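Table Clearing and Sorting Sessions – Participants Wanted

Lonasholm is looking for adults to take part in paid sessions on how people clear and sort used food packaging. Sessions run at our Hinojosa building through the end of October.

You will stand at a table and sort everyday items such as foil trays, paper, lids and cups into bins. You will do this several times with different items and different bin positions. Each session lasts 110 minutes, including a break. Pay is $155 for two sessions, sent within 14 days of your second visit.
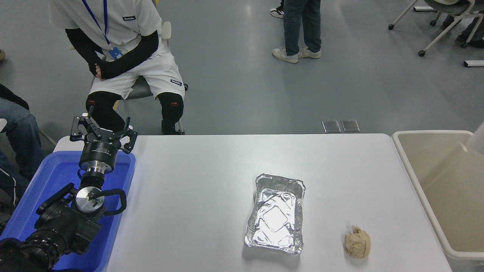 A foil tray and crumpled paper on one of the sorting tables.

Who can apply

You must be 18 or older and able to stand for up to half an hour at a time. You do not need any experience in food service or recycling. Left-handed people are especially welcome – we have had few so far. If you have a latex allergy, tell us when you apply and we will set out other gloves.

What to bring

Photo ID and closed-toe shoes. Lockers are on the first floor next to the restrooms. Parking is free behind the building, but the lot fills up before 9 a.m. The Grokolano bus stops across the street.

How to apply

Pick up a form at the front desk or ask for one by phone. Write down two time slots that work for you, morning or afternoon. Yesenia Magaña handles scheduling and will call you back to confirm. Questions about the sorting work itself go to Apolinar Quezada, session lead.

There are no sessions on Friday afternoons. If you need to cancel, please call the day before so the slot can go to someone on the waiting list.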